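Handling rules for thin sticks, second revision

Posted August 3, 2026

The first version of these rules fit on one page and was written before any of us had spent a full session on chopsticks. It said to grasp the object firmly and place it where the task sheet says. Two operators can follow that to the letter and produce recordings that can't be compared. The revision is longer. It applies to all hand-held gripper work under Nerkar, in kitchens and elsewhere.

Rule 1 covers the start state. The operator opens both jaws fully, holds them still for three seconds, and only then moves toward the holder. A start that drifts is discarded, even when the rest of the take is clean. Household items stay where the household keeps them. The holder gets clear space on the side of approach.
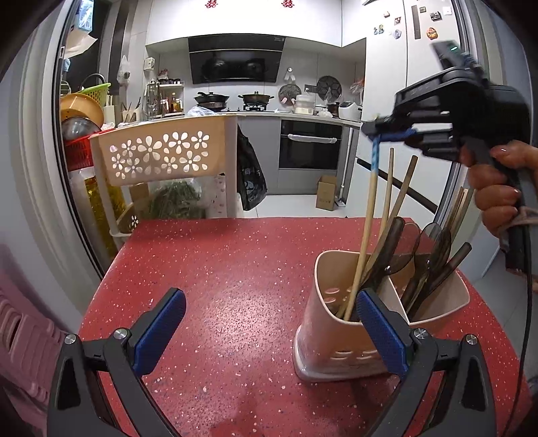 Should the task holder be emptied of other utensils first?
Leave them in, unless the task sheet names a single-item setup. A policy trained on a bare holder has never had to separate a stick from a spoon, and the spoon will be there at deployment.

Rule 2 covers contact. Pads meet the stick on their flat faces, with the stick parallel to the long edge of the pad. Contact at the corner of a pad is a fault. It often holds for the lift and then rotates on the transfer. Close at an even speed and stop when the stick stops moving. Squeezing past that point wears the pads and puts a force profile into the data that we don't want copied.

The old text gave no limit on regrasps. The limit is now two per stick. After the second, release, return to the start state and log the attempt as failed. Failed attempts are kept in their own folder. Please don't rename them. 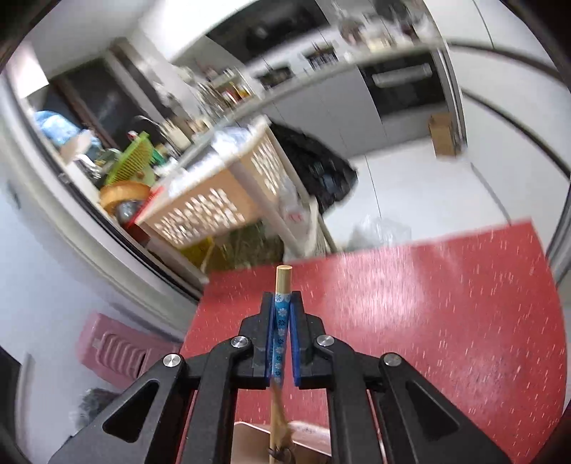
Flowered chopstick held upright, pale tip above the pads.

Rule 3 is for work with two grippers, and it has changed the most. One hand is designated lead before the take begins and the designation goes in the log. The lead moves first. The second gripper stays outside the lead's closing path until the lead has stopped. Crossing the arms over the holder is a fault, with or without contact. If a stick falls, leave it where it lands until the take is finished, and enter it under "drops".

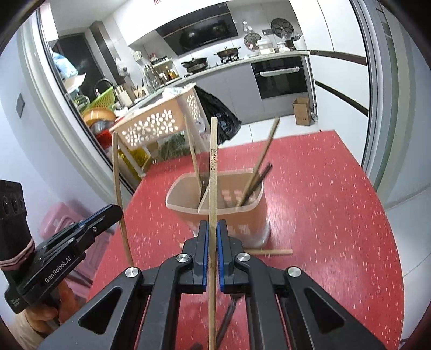 Serpil Yaman wrote back that the lead rule is too strict for handovers, where both grippers have to be closing on the same stick for a moment, and she would rather see a named exception than have operators quietly ignore it. Fair point. Handovers are exempt from the closing-path clause as of this revision, provided the task sheet uses the word "handover".

Still open: pad replacement. Wiken changes pads on a fixed schedule, and Prinwood changes them on visible wear. I lean toward the schedule, which is easier to audit, but I have no wear measurements for lacquered sticks against bare wood. Bülent Dursun has the test sheets and I'll add the interval when his results are in.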